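Vivurum open day - humanoid and tray station, anyone else go?

Forum: Shop Floor Automation > Shows and Visits

castbolt
Posted March 2025

I went to the Vivurum open day and said I'd write it up for the people who couldn't make it. Most of the building was what you'd expect: conveyors, a coffee table, a talk on safety scanners that ran long. The part I went for was the two-armed humanoid in the back room, working at a yellow table with molded black trays.

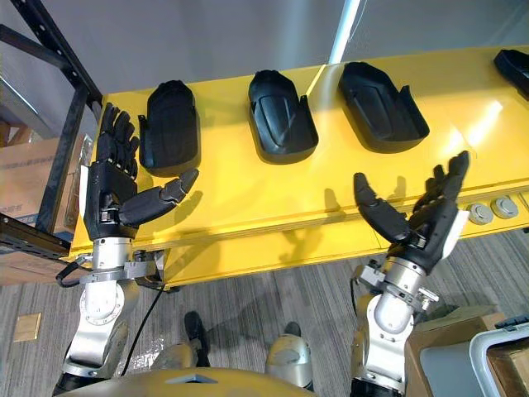

Robot's-eye view of the table, both hands open.

They took us in by groups and gave each group one session. Our host was Dušan Ondrejka, who runs their handling work. He said the job is to pick up a tray, turn it, and set it down without scraping the next one. They use shoe-shaped trays because the walls are uneven and there's no flat spot to grab.

My group saw 3 picks. Two were fine. On the other one the tray slipped and they stopped and reset. The arms are slower than I expected from the Prastano clips people post here.

pelham_r
Thanks for writing it up. How slow is slow? We run parts that shape through a plain suction cell and it does 901 an hour on a bad day. I can't see what five fingers buy you for this.

castbolt
I didn't time it. Slow enough that people were talking over it. Dušan was open about that and said speed wasn't what they were working on this year.

tinsnips
I was in a later group. I disagree with pelham a little. A suction cell is great until the part changes, and then you're paying for new cups and a new nest. Their pitch is that the hand stays the same and only the program changes.

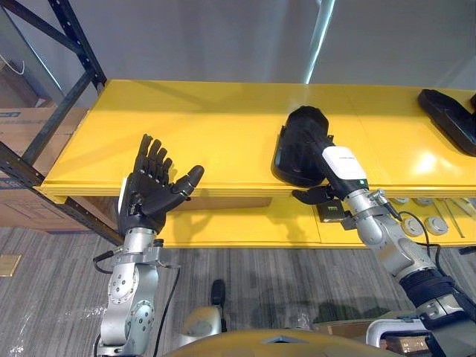

What I wanted to know was how long it takes to teach it a new part, and the answer I got was "it depends on the part." I asked twice. So I'd call the pitch unproven, but I wouldn't write it off either.

pelham_r
"It depends on the part" is what Kollár told us too, and we waited until October for that line to run.

marrowgate
Did they say anything about payload or the life of the fingers? We had a Mollorano hand in for trial and the tendons were rated for 1000 hours. We got 185 out of the first set.

tinsnips
No payload figure in my group. On the fingers, the host said they swap the whole hand and repair it on the bench.
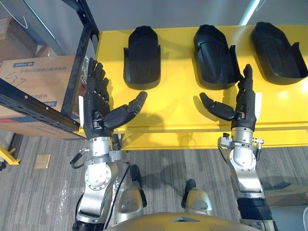
They also said the thumb is the hard part. Most of their tuning time goes into where the thumb lands on the side wall, and they'd like a softer pad on it. I thought that was the most useful thing I heard all day.

marrowgate
That matches what we saw. Thumb first, then the index finger.

castbolt
One more, for the gripper people. I asked for a wrist camera view as well and they let me have one. It looks very different from the head view - you get the fingers up close and most of the background is blur.

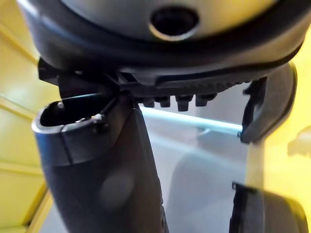 Wrist camera, looking along the gripper. Pale rod between the two fingers.

pelham_r
Now that one I'd look at. Two fingers, less to break. Did anyone ask for a price?

castbolt
Somebody did. They took his card and said they'd call him.

tinsnips
Same in my group. If they run it again I'd go, but I'd bring one of our own parts and ask them to try it cold. Parking is behind the building, by the way, the front lot fills up early.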